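11/28/19
by the Buddale Weekender

So I finally made it out to the Besnard open day! I'd missed the one in February (flat tire, long story), and this time I left the house at 8 to beat the crowd – I still ended up parking in the overflow field with 40 other cars.

Besnard does living rooms, mostly. They set up 17 of them, one after the other, and you're allowed to sit on everything. I went in wanting a plain fabric loveseat and spent most of my morning hanging around a leather sofa instead. It's a gray-green, kind of like sage leaves after a frost, with big puffy back cushions and fat padded arms. I have never liked shiny leather, but this one only has a little shine to it and it's already creased and slouchy, so you don't feel like you have to sit up straight.
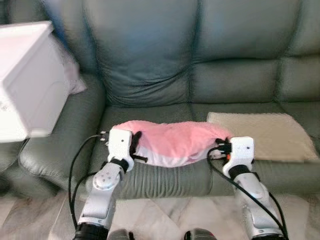
I asked about the price and got a very long answer about delivery zones. Buddale is in the cheap one, hooray, but it's still 125 dollars to bring a sofa up a flight of stairs, and I have stairs. The hides come through Pesten, if that means anything to you (it meant a lot to the man in line behind me).

What I keep thinking about is the pink. I would never have put pink with that green, and now I want it all over my house. It makes the leather look warmer, and the front of the seat has these tiny gathered pleats that I'd hate to hide under a big throw, so something small is plenty.
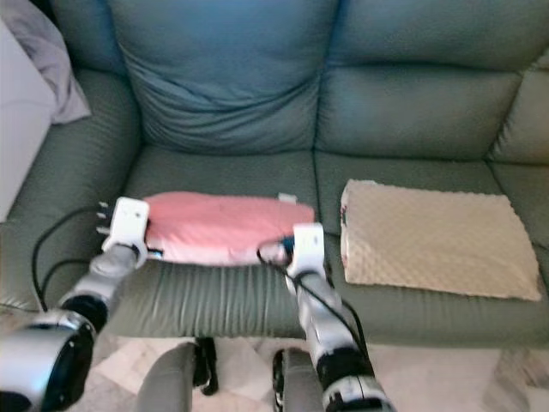 Lunch was at Grillen across the road, where the soup was good and the bread was better. Go before noon if you can – by the time I left the line was out the door. Then I went back for one more sit, and I took home a swatch card and no sofa. I'm measuring the stairwell tonight.

Recent posts
Grillen's new lunch menu
Painting the hallway, part two
Buddale flea market finds
Getting a couch up narrow stairs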